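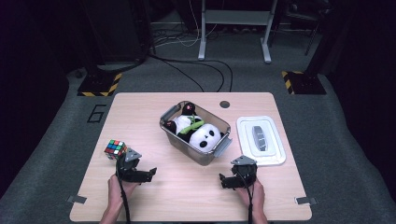
Good morning, and thank you to Beverley Maihi for the introduction. My subject is the storage of shared toys in family waiting rooms, and the guidance Seltness adopted in June. The guidance begins with the container. We ask for a clear bin with a latch at each end, such as the one holding the two pandas, so that a child can see what is inside before anything is lifted out. Soft toys are kept together. Puzzles, including the Rubik's cube, are stored apart from them, as hard corners wear the fabric over time.

[Pause. Ask who has a toy area on their own site.]

The second point concerns the handover at closing. The member of staff on duty returns each item to its bin, closes the latches and signs the sheet. Plush toys go to the laundry on the schedule agreed with Nighat Mirani's team - please do not wash them on site. Of the 62 rooms reviewed, 52 already follow this arrangement.

The third point is the table itself. It should be cleared fully before it is wiped, and nothing should be put back until the surface has dried. Plain, pale surfaces are preferred for new rooms, as marks are easier to find.
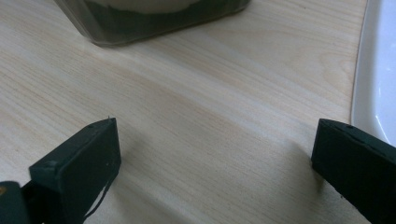 Slide 2: Table surface, light wood with a fine grain.

Replacement bins are ordered through Kamran Farooqui under code 1401. Sites in Plevari should write to Zarmeena Swati instead. Comments on the draft checklist are due by 5th December.

[Take questions. Paper copies of the checklist are by the door.]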